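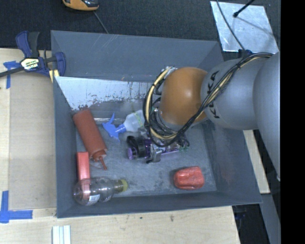 Dress pack on a bin picking cell: how much loop at the wrist?

Lukis Cell Builders Board
Home Forums Cell Setup Cables & Dressing Search Log in

Posted by stamatia_mv, March, 9:40 am

Hello all, and thank you in advance, because I know cable questions come up here every other week and you're all very patient about it.

I look after a picking cell at the Grirkivska site. KUKA arm, gripper on the end, one deep gray bin clamped to a wood table, and a mixed bag of household stuff to pick (spray bottle, squeeze bottle, a box, a red pepper that everybody wants to touch). I took the cell over from a colleague and I've been slowly going through it, which I have to say I've enjoyed a lot more than I expected to!

My question is the cable bundle. It leaves the mount on top of the arm, comes down across the casing, goes under the orange joint and then makes a big loop on the far side. When the gripper goes down into the bin the loop goes down with it, and I don't love having that much cable hanging out over the bottles. I'd like to shorten it and tie it down closer to the casing. Has anyone done this and regretted it?

Second thing, while I'm here. The bin is held with a bar clamp on the left rim. Would you put on a second one?

sotiris_k replied, 10:15 am

Please don't shorten it until you've run the wrist to both ends of its travel, slowly, with your hand on the enable switch. I did just what you're describing on a cell at Theodorakopoulos, very proud of how tidy it looked, and the first time the wrist rolled all the way over for a pick in the corner it pulled a connector straight out of the gripper. The loop looks silly when the arm is standing still, I agree, but the wrist needs that length somewhere. Those little green connectors by the gripper would worry me much more than the loop does. Are they strain relieved at all?

themis_a replied, 10:50 am

I'm going to disagree with Sotiris, in a friendly way. Yes, the wrist needs length, but it doesn't have to live out past the joint. Move the slack back. We put a sliding holder (ours is from Vuratent, the 32 mm one) farther up the arm and let the bundle feed through as the wrist turns. The loop came down to maybe a third of what it was and we've had no snags. If you pick from the corners of a bin with tall sides, a fat loop will sooner or later hang up on the rim.

sotiris_k replied, 11:05 am

A sliding holder is lovely until it gets dirty and stops sliding, and then you have a short cable and don't know it! But fine, if she's going to wipe it down every week I'll go along with it.

styliani.b replied, 12:30 pm

About the bin. Look at the paint low on the far wall, where it's chipped down to that pale patch. I'd want to know what did that before I touched any cables. It could be old damage from wherever the bin was before, or it could be the gripper. Put a strip of masking tape over the patch, run 200 picks, and look at the tape.

And yes to a second clamp, on the opposite rim. With one, the bin can pivot if it gets bumped, and then your corners aren't where the program thinks they are. Mark the corners on the table too, so you can see at a glance if it has crept.

christos_a replied, 1:10 pm

I'd go with a pair of wood cleats screwed to the table in place of a second clamp. You've got a wood top, so use it. Clamps work loose, and the handle sticking up is one more thing for the arm to find. Otherwise agree with Styliani.

styliani.b replied, 1:25 pm

Cleats are nicer if the bin never changes. If she swaps sizes she'll be unscrewing them all day.

stamatia_mv replied, 4:45 pm

You are all wonderful. We do swap bins, so it'll be a second clamp for now, with the handle turned outward, and I'll draw the corners on the table in marker.

Tape goes on tomorrow morning. I ran the wrist both ways by hand after lunch, and Sotiris, at one end there is far less spare than I thought, so the loop stays as it is until I can get a holder. Themis, how often do you replace the sleeve where it runs through yours?

themis_a replied, 5:20 pm

We check it every 3,000 cycles and swap it when the fuzz starts. Take a spare, they're cheap.

Related threads
Gripper connector keeps backing out
Re-teaching bin corners after a bump
Which tape survives on a wood table top?
Sliding cable holders, cleaning schedule (2 pages)
Repainting a scraped bin, worth it?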